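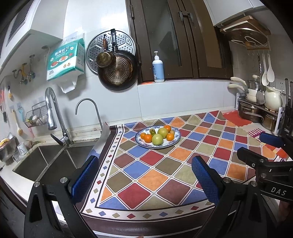 Fig. 1. Fruit plate station, fingers open, pads facing each other.

Week 7 handout: Comparing grippers on soft, round things

Hi all! Most of you have only squeezed foam blocks up to now, so this week we move on to fruit. I love this lab, partly for the fruit and partly because a gripper that looked great on blocks can suddenly look pretty silly on an orange.

We'll compare two sets of finger pads on the same hand-held gripper. Zovura is the softer set and Furton is the stiffer one. You hold the tool yourself, so there's no arm to blame for a shaky approach (sorry). Later on we'll run the better pads on the Yuen controller and see how much of what you learned by hand carries over.

Before you start, look at the spread of sizes in Fig. 1. The big pale green fruits need a wide opening, and the small ones are hemmed in by their neighbors, so you have to think about where the second finger is going to land. I usually plan that finger first and let the other one follow. Try it both ways and write down which felt better.

What I want in your log:

Pad set, fruit, and which side you came in from.
Whether the fruit slipped, rolled, or came up clean.
Whether you bumped anything else on the plate. A bump counts even if the lift was perfect!

Do 20 lifts per pad set, then swap with your partner. Last year's combined log came to 341 lifts, and the messiest part by far was people writing "ok" in the slip column. Please don't write "ok." I can't do anything with "ok."

One more thing on approach angle. Coming straight down feels natural, but then your fingers have to squeeze in between two pieces of fruit. A little tilt of the wrist often gives you more room. Keep the opening wide until you're past the rim of the plate, then close slowly and stop when both pads touch. Wait a beat. Then lift.

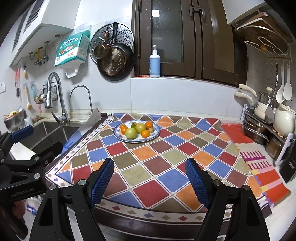 Why do we use the same fruit for both pad sets?
Skin and weight vary a lot from piece to piece, so using the same fruit makes it easier to tell what the pads are doing.

Logs go in the Evia folder by Friday, April 21, 2023. Put your pad set in the file name, and if you and your partner disagree about a slip, write down both versions and we'll argue it out in class. For next time, read the section on contact area and bring one question about it, even a half-baked one.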